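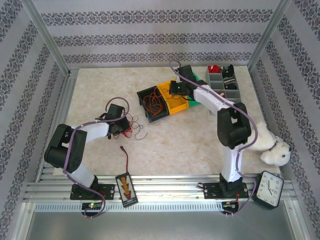 Does changing the background count as a fair generalisation test, or am I fooling myself? I have two small arms on a shared rail and a policy trained on demonstrations of one job, picking up a bundle of wires and putting it in a bin. All the training demos were recorded against plain white walls. For the test I've papered the three walls with grey damask, laid a beige marble-pattern floor and put in things the policy never saw in training, such as the polar bear lying by the right wall and the clock at the front corner. The black and yellow bins stay at the back and the task stays the same.

With the white walls it manages 80 out of 100 trials. With the wallpaper and the extras it manages 15 out of 100. I was going to write this up as "the policy does not generalise to new visual backgrounds", but my supervisor says I can't claim that from two conditions. The training set is 2720 episodes, all from one fixed camera, no colour jitter or cropping. I don't have time to collect another set before December. What would you run next?

Posted by kestby_arms

Josefina Riquelme

Your supervisor is right. You have changed at least three things at once: the walls, the floor and the objects lying about. The drop is real, but you can't say which one caused it. Run them separately with the same trained policy, no new demos needed:

White walls, old floor, no extras (you have this)
Wallpaper only
Marble floor only
Bear and clock only
Everything together (you have this)

If you can't manage 100 trials for each new one, do fewer, but say so and give the intervals. Mix the order up as well. Don't do all the wallpaper trials on Monday and all the floor trials later in the week, or you will be measuring the daylight and any drift in the arms along with everything else.

My guess would be the floor. The wires are thin, and a veined surface gives the policy a lot of faint lines to confuse them with. On our Pavus set-up a patterned table hurt far more than anything we did to the walls. That was a different task though, so treat it as a guess.

Also write down how each trial fails. "Reached for the wrong place" and "reached the right place and missed the grasp" are different results, and a single success rate hides that. We keep a one-letter code per trial in the log and it takes no time.

Dulex

just add augmentation and retrain, random crop + colour jitter. everybody does it. you'll get most of it back

Maximiliano Farías

Augmentation may well help, but it doesn't answer what was asked. It would be a second experiment, and you would still want Josefina's table for both policies.

Two things to add. First, mark the start positions. If the wires are dropped in by hand each time, the spread can differ between conditions without you noticing. I keep a saved camera picture from each start position and line the new one up against it on the screen before I press go. The bins need the same treatment. Yours are at a slant, and a few degrees matters if the policy has learned one angle.

Second, the clock. If its hands are in view of the policy camera, every trial has a slightly different picture in that corner. It probably makes no difference, but I would take the battery out so it is the same for all of them.

On the wording, I'd write "success fell from 80 to 15 out of 100 when walls, floor and surrounding objects were changed together" and leave the general claim until the separate runs are in. You also have only one training run behind all this. If there is time, retrain with a different seed on the same 2720 episodes and repeat the two end conditions. Ours at Steyn moved more between seeds than I was comfortable with.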